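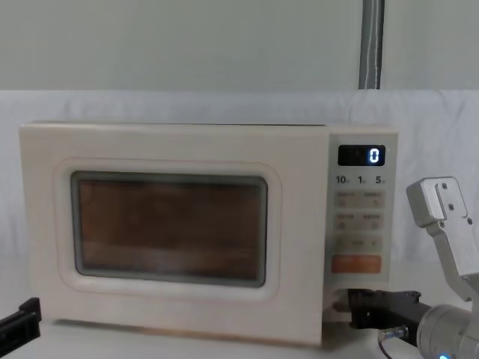
Descaling and deodorising small appliances

Limescale dissolves in any weak acid. For a kettle, dissolve 50 g of citric acid in a litre of water, bring to the boil, switch off and leave for 18 minutes. Rinse 3 times. Vinegar works too but the smell lingers in plastic lids.

Filter coffee machines: run the same solution through at half strength, then two tanks of plain water. Take out the charcoal filter first.

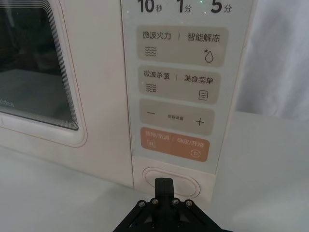 Toaster crumb trays should be emptied weekly. Unplug, let it cool, slide the tray out and brush it dry. Do not put water near the elements.

Fridge door seals: wipe with bicarbonate of soda in warm water, working into the folds with an old toothbrush. Dry fully. 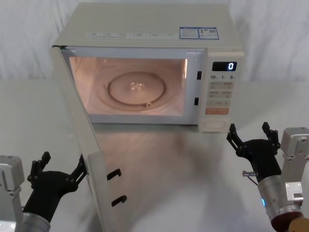 Microwave with the door open.

Tip on door seals sent in by Mizanur Barua, Lesholm.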